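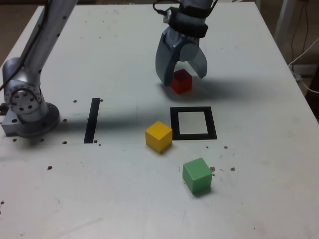 Reading a lease – week 6 notes
Posted by Emiko Nakajima, February
3 comments | 15 shares

Typed these up fast after class, sorry for gaps. Bring your marked-up copy of the Stemholm lease on Sunday, we start at clause 15.

Where we got to last time: parties, premises, term. Parties = who signs. Check the landlord named on page one is the same one named at the signature. In the Stemholm lease it isn't – Flinder Property on the front, Flinder Holdings at the back. Ask in writing which one you're renting from. Do this before paying anything.

Deposit
Three questions. How much, who holds it, when does it come back.
Rules depend on where you live, so look up your own state and city. Some cap the amount, some don't. Some want it in a separate account.
"Non-refundable deposit" – muddled wording. Either it's a deposit or it's a fee. Get them to pick one.
Deadline for return usually runs from the day you hand back keys, not the day you stop sleeping there. Get a receipt for keys!!
Osamu's case from class: deposit 50 percent of a month's rent, sounds great, then a separate cleaning fee, then a key fee. Added up to more than the place across the street. Always total the whole move-in cost.

Repairs
Look for the word "promptly". Means very little by itself. Better: a number of days.
Split the list in two columns, landlord / tenant. Anything in neither column, write it in the margin and ask.
Heat, water, locks – mostly the landlord's job whatever the lease says, but check local law.
Report by email even if you already phoned. Date, room, what's wrong. Keep it dull.
Don't hold back rent on your own without advice. Shona Wihongi went through this at length last week, see her sheet. In a lot of places there's a procedure and if you skip a step you're the one in breach.

Ending early
Break clause, sublet clause, assignment. Not the same thing.
– Break: lease stops. Usually notice plus a payment.
– Sublet: you're still on the hook, someone else lives there and pays you.
– Assignment: new person steps into your place. You may still be on the hook, read the small print.
Stemholm wants 40 days notice for a break and it has to arrive by mail. An email doesnt count there. Count from arrival.

Auto renewal
Clause 15. Most people in the room had missed it. If neither side writes, the term rolls over for another six months at "the then current rate". Current acording to who? No answer in the document. Mark it up, we'll argue about it Sunday.

Homework
1. Finish the two columns for repairs.
2. Write the email to Flinder about the name mismatch. Five lines max.
3. Read the Uchida lease, first four pages only. Kazuhiro's copy has a page missing, get a fresh one from the front desk.

Not covered, ask me after: roommates who aren't on the lease, pets, parking.

Comments (3)
Daichi Tsuchiya: is the key receipt thing ok as a text message?
Emiko Nakajima: Better than nothing. Signed paper if you can get it.
Daichi Tsuchiya: ok thanks

Contact the course office | Copyright Emiko Nakajima | Back to top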